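How to teach a gripper to pick up the shopping (and keep your club talking to each other)

A practical guide from the Tirari robotics club, for anyone running the packing challenge at school, college or in a borrowed room with a kettle

By Hülya Duman

Our club has entered the packing event at the Grarno student competition twice. The first time we spent the whole term on the arm and left the last evening for collecting demonstrations, and the arm went on to perform beautifully at being an arm. It could go anywhere on the table. It had no idea what to do when it got there.

The second time we did it the other way round, and came home with a mid-table result and a certificate printed slightly crooked. This page covers what we do now. It assumes you have a pair of hand-held grippers, a laptop that will stay awake, and club members who can be persuaded to repeat a dull action many times over in return for biscuits.

What you'll need

Two hand-held grippers with cameras fitted. One will do, but you'll swear at the bags.
A plain table, as pale and as matte as you can find.
Something to pack into. A tray with proper walls is easier than a cardboard box, which sags by the second week.
A mixed pile of shopping: at least one stiff box, one soft bag and one thing that rolls.
Spare fingertip screws, in a tub with a lid. Write SCREWS on the lid.
A notebook. Yes, paper.

Step 1: Decide what a go is

Before anybody picks up a gripper, agree where a demonstration starts and where it stops. Ours starts with the fingers open and clear of everything, and stops when they're open and clear of everything again, with the item in the tray. Write it on the board.

We skipped this in the first year. Half the club stopped recording the moment the item was let go, the other half wandered off to scratch their noses with the recording still running, and the model we trained learned a little of each. There is a nose-scratching robot somewhere in our archive and we are fond of it, but it didn't score.

Step 2: Check the fingers

Do this at the start of every session. Wiggle each fingertip. If it moves, tighten it. If it still moves, take it off, look at the thread, and put it on again properly this time. Tighten by hand with the short driver. The long driver gives people ideas, and we have a drawer of stripped inserts to show for it.

Then open and close the gripper fully a few times and watch the width reading on the laptop. It should go back to the same number at each end. If it drifts, recalibrate now. Drift found afterwards means binning the afternoon's work, and you'll be the one who has to announce it.

Step 3: Start with the bag

Every other guide will tell you to start with the easy item. We start with the bag, while people are fresh and still polite.

A bag is difficult because it has no fixed shape. You go in for a fold and the fold moves. Clear film is worse, since half of what the camera sees is whatever's behind it and the other half is glare.
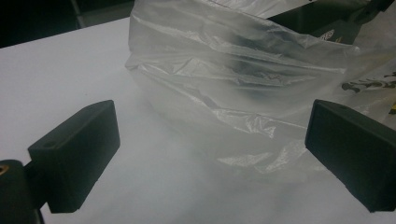 Lining up on the bag. Go for a fold, and go slowly.

Our method, arrived at by being bad at it:

Come in low, with the fingers on either side of a fold that stands up from the table. A flat bit of film will just slide about under you.

Close slowly. You want the plastic to gather between the fingertips. Snap them shut and you'll pinch a scrap at the very edge, lift it with great confidence, and leave the bag where it was.

Pause for a breath once you're closed. It feels silly. It also gives the model a clear moment when the gripper has the bag and isn't yet going anywhere, and our success rate improved once we all did it.

Lift straight up, then across. Diagonal lifts drag the bottom of the bag along the table and tow the neighbouring items with it.

If you miss, carry on: open, back off, try again, and keep the recording. We used to delete the misses out of vanity. Then we had an arm that had never seen a mistake, made one early on in the heats, and sat there squeezing air until the judge kindly pressed stop.

Between goes, change the bag. Turn it round, squash it, fluff it up, shove it nearer the edge. Leave it in one position and you are training a robot to pick up that bag, in that spot, for ever.

Step 4: Look at what you've got before you get more

Once you have a small batch, stop and watch it back at double speed. All of it. Two people, one driving and one writing in the notebook.

You're looking for fingers that never quite close, sleeves in shot, goes that begin with the item already held, and anyone demonstrating with what we call flair. Flair is when the operator gets bored and starts coming in from the side with a little flourish. Take the gripper off them and give them the notebook.

In our last full round we recorded 500 goes and kept 462. Most of those we threw out had started too late, and one was a very clear recording of the inside of a coat pocket. Keep a list of why each one went. When the same reason keeps turning up, the trouble is in your instructions and you should go back to Step 1.

Step 5: Move on to boxes

After bags, a box feels like a holiday. This is when people get careless.
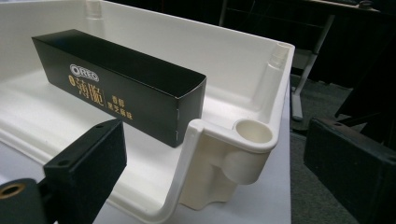
Tirari, 9 Mar 2026

For the stiff-item round we settled on a long black box of Oreo biscuits and a large white tray. The box keeps its shape and shows up well against the white, and you can tell at a glance which way round it is. That last point matters more than you'd think, as the rules at Grarno give marks for how things are laid in the tray as well as for getting them there.

Grip across the short side, near the middle. Off-centre grips make one end dip, and the low end catches the rim on the way in. If your gripper won't open wide enough for the box lying flat, stand it on its long edge first and treat that as part of the go.

Go up and over the wall of the tray with room to spare. Everybody's instinct is to skim it. People can skim it. The arm will be out by a finger's width, and will meet the wall with its full enthusiasm.

Put the box down before you let go. We mean down, touching the floor of the tray. A drop from a small height looks fine and makes a satisfying noise, but boxes bounce, and what the model learns is that letting go early is allowed.

Record the box going in at different angles. Ours all went in parallel to the wall for the first few sessions, because we are tidy people, and the arm then refused to deal with anything on the slant. Put some in diagonally on purpose. It will hurt if you're the type. Do some takes where the box is already in the tray and has to come out again too: unpacking is a separate task in the event and teams forget it every time.

A note on biscuits. The demonstration box is not food. Buy a second one, and label it.

Step 6: Swap operators

No one should do more than a short stint. Hands get tired, and tired hands all make the same movement. We change over when the operator starts sighing.

Different people also have different habits, and you want a spread. We have one member who approaches everything from above like a heron and another who sort of sidles. Both are fine. What you don't want is one person doing all the bags and another doing all the boxes, or the model may decide that herons are for bags.

Step 7: Train, test, sulk, repeat

We use Ostik for the training side since the school already had it set up, but the steps are much the same whichever software you have. Hold back some of your recordings for checking: we kept 154 to one side and trained on the rest. Don't peek, and don't quietly move the nice ones across.

Run the first real test with the bag only. It will go badly. Write down how it goes badly, in words, while you're still cross. "Misses" is no use to you next week. "Closes too early when the bag is on the left" can be fixed with an evening of recording bags on the left.

Then go back to Step 3 with that list and record what's missing. Our second batch was almost all bags near the table edge, and it did more good than anything we changed on the arm.

Common problems

The arm hovers over the item and won't commit. Your operators are hovering. Watch the recordings again and look for people thinking in mid-air.

It picks up the bag and won't let go. Usually the goes were cut short before the fingers opened. See Step 1, again.

It works at your place and fails at the venue. Lighting, most likely. Record some goes with the blinds down and some with them up, and on more than one table if you can get hold of them. We now do one session over at Chaimongkol, where the lights are horrible in a useful way.

The width reading jumps about. Check the cable before you blame the software. We blamed the software for most of a month.

Everyone is fed up. Stop for the night. Tired goes will only end up on the reject list.

Entries for this year's event close in May. The finger files and our printed checklist are on the club downloads page, and if you spot a mistake in either, tell us before we cut another set.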